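27 July 2020

Gripper week, round two. My coffee went cold twice and I regret nothing.
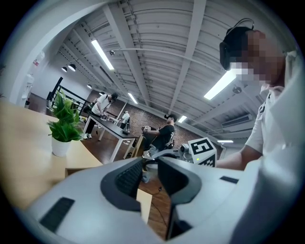

So which fingers should we go with, the ridged pads or the smooth ones? Ridged for anything hard and boxy, smooth for fabric and paper, and if I only get to order one set it's going to be ridged.

I know, I said the opposite in December! But back then I'd only tried the old Koller hand-held, the heavy one, and it was so tiring that I blamed the pads for everything. The newer one from Plativa sits much better in my palm. The trigger is still too stiff for my taste (my index finger was grumbling by lunch), and I wish the body were a bit slimmer near the front, because I keep bumping it into the table when I go for flat stuff. Coins, washers, a key. Forget keys.

I did 186 grasps with it before I stopped for the day, and dropped 40. That sounds awful written down, but a good chunk of those were the first half hour, when I was closing way too fast. Slow down on the last little bit and it's a different tool. I put that in the notes in capital letters so I'll listen to myself next time.

Tracking was the other big thing. We had people in headsets and a marker cube riding on top of one of the devices, and I spent way too long fussing over how tight the cube should be mounted. If it wiggles even a hair, the recorded path gets this nervous little shiver in it, and then the arm copies the shiver too, bless it. I like the cube for checking, and I like the headset for long runs where I don't want to think about what's facing what. If Guleddale asks me to pick just one I'm going to be annoying and say both.

Oh, and the controller! Still on the Merside one, still hate the menu, still love how quick it is. It lost the connection 4 times, always while I was changing batteries on something else, so that might be my own fault. I want to try it with a different cable before I complain to anybody.

Tomorrow: soft fingers, the squishy set, and a bag of sponges I need to remember to bring from home. Also hand cream.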